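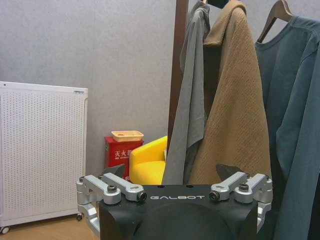 Black gripper marked GALBOT, with silver metal linkages on either side.

Putting tortoises to bed in Sketstead
6/26/25

It is the wrong time of year to be talking about hibernation, but the woman who runs the tortoise boarding service at Nestis, on the edge of Sketstead, says summer is when owners should be asking her about it.

"They ring me in December," she says. "By then the animal has stopped eating, it's sat in a cold conservatory and they want to know if they can put it in a box that afternoon. The answer is usually no."

She has kept Mediterranean tortoises since she was at school and started taking in other people's when a neighbour moved abroad for a winter. She now has two fridges in the utility room that hold nothing but tortoises from late autumn onwards. The older one, a Tremblay larder fridge with no freezer compartment, came from a house clearance.

"It's ugly but it holds its temperature. I want it at five degrees. I run a fridge empty for a fortnight before anything goes in, with a thermometer on each shelf, and write down what I get morning and night."

The door is opened once a day to change the air. Each tortoise has its own ventilated tub with a layer of soil in it, and its name and weight written on the lid.

Weighing is the part she is strict about. Her smallest boarder last winter was a young Hermann's called Gudo, who went in at 450 grams.

"I weigh them every week. If one gets close to losing a tenth of its weight, it comes out, and I don't care what the calendar says. Same if it has passed urine in the tub. You warm it up slowly, you bath it and you keep it awake."

Before that comes the wind-down. Food stops some weeks ahead, the length of time depending on size, while shallow baths carry on so the animal stays hydrated. She asks owners to have a vet look at the tortoise at the end of summer, and won't accept one with a runny nose or swollen eyes.

How long do they sleep? "A small one might have 3 weeks its first time. The big adults do a good deal longer. People think it has to be the whole winter and it doesn't."

She charges £100 for the season, including the wind-down, and asks for a copy of the vet's notes. Species that don't hibernate, such as leopards and sulcatas, she turns away. "I had a man quite cross with me over a sulcata. It would have killed it."

For owners doing it themselves, her advice for the next few weeks is simple enough. Buy kitchen scales and start a notebook. Let the tortoise graze outside on dandelion, plantain and sow thistle while they are about, and go easy on shop lettuce.

"And find your fridge now," she says. "Don't use the one with the milk in it. Somebody will leave the door open."

Bookings for the coming winter open at the end of August.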